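Le drap vert

Nicanor Miranda avait accepté de vider la maison de Lalley parce que Trosen payait à la journée et que l'été n'avait pas été bon. La propriétaire était partie vivre chez son fils. Il restait quatre pièces, un grenier et une buanderie, et il fallait rendre les clés avant la fin de septembre.

Il commença par la buanderie. Le linge montait sur les étagères jusqu'au plafond, plié en trois, puis encore en deux, avec des étiquettes en papier épinglées aux piles. Chambre du fond. Table de Noël. Lits d'enfants. L'écriture penchait à gauche. Sur une étiquette on lisait seulement : À revoir.

Tavion Blackwood arriva vers dix heures avec la camionnette et un paquet de cartons neufs. Il en monta 14 dans le couloir, les uns contre les autres, si bien qu'il fallait passer de profil pour aller à la cuisine.

– On garde quoi ? demanda-t-il.

– Le fils veut les draps brodés. Le reste va chez Gillies.

Gillies, c'était le dépôt, de l'autre côté du pont. On y vendait le linge au kilo à des gens qui en faisaient des housses et des rideaux, parfois des chiffons. Nicanor y avait acheté un jour une nappe pour sa sœur, qui ne l'avait jamais mise.

Ils travaillèrent sans beaucoup parler. Tavion ouvrait chaque pièce, la tenait à bout de bras devant la fenêtre, cherchait les trous et les taches, puis la passait à Nicanor qui repliait. Les torchons allaient vite. Les draps de lin étaient lourds et gardaient leurs anciens plis, de sorte qu'il suffisait de les suivre. Vers midi ils avaient fermé cinq cartons et mangé debout, du pain et des tomates, sur le rebord de l'évier.

La pile marquée À revoir vint l'après-midi. Elle contenait une taie dépareillée, deux serviettes roussies par le fer et, dessous, un grand tissu bleu-vert qui n'était pas plié. On l'avait poussé au fond de l'étagère en boule, sans étiquette. Nicanor le tira à lui et le posa sur la table. Il avait un léger brillant, plus clair sur le haut des plis.
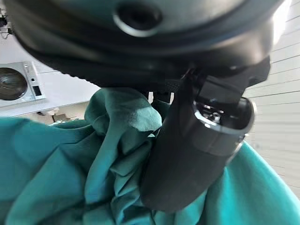 – Pourquoi celui-là n'est pas plié comme les autres ? demanda Tavion.

– Elle s'en servait encore quand elle est partie, dit Nicanor. Le reste, elle l'avait rangé depuis longtemps.

Tavion passa la main dessus, à plat. Les plis s'écartèrent un peu et revinrent.

– On le repasse ?

– Avec quoi ? Le fer est déjà dans la camionnette.

Ils le prirent chacun par deux coins et reculèrent, Tavion jusqu'à la porte, Nicanor jusqu'à la fenêtre. Le tissu était plus grand qu'ils ne l'avaient cru. Ils tirèrent, le secouèrent une fois, le replièrent bord à bord, puis marchèrent l'un vers l'autre. Il restait froissé, mais il tenait en carré. Nicanor chercha une ourlure, un chiffre brodé, et ne trouva rien.

Il téléphona au fils. Cela sonna longtemps.

– Un tissu vert, dit Nicanor. Vert ou bleu. Grand. Il n'a pas d'étiquette.

– Il est brodé ?

– Non.

– Alors non, dit le fils. Attendez.

On entendit une porte, puis une voix de femme, loin de l'appareil, qui posait une question et la répétait. Le fils revint.

– Elle dit que c'est celui du canapé. Elle le cherche depuis presque 3 semaines. Elle croyait l'avoir perdu dans le déménagement.

– Je le mets de côté.

– Mettez-le sur le dessus, dit le fils. Elle voudra l'avoir tout de suite.

Nicanor rangea les draps brodés dans le dernier carton, posa le tissu par-dessus et écrivit CANAPÉ au feutre sur les quatre faces. Tavion porta les autres dehors. À cinq heures, la buanderie était vide. Il restait les épingles et les étiquettes, que Nicanor ramassa dans un bol ébréché sans savoir à qui les donner.

Chez Gillies, la femme de la balance lut 61 kilos et leur tendit le reçu. Elle demanda s'il y en aurait encore le lendemain.

– Le grenier, dit Tavion. Des rideaux, surtout.

Nicanor était resté au volant, le carton du fils à côté de lui, sur le siège. Ils reprirent la route par le pont.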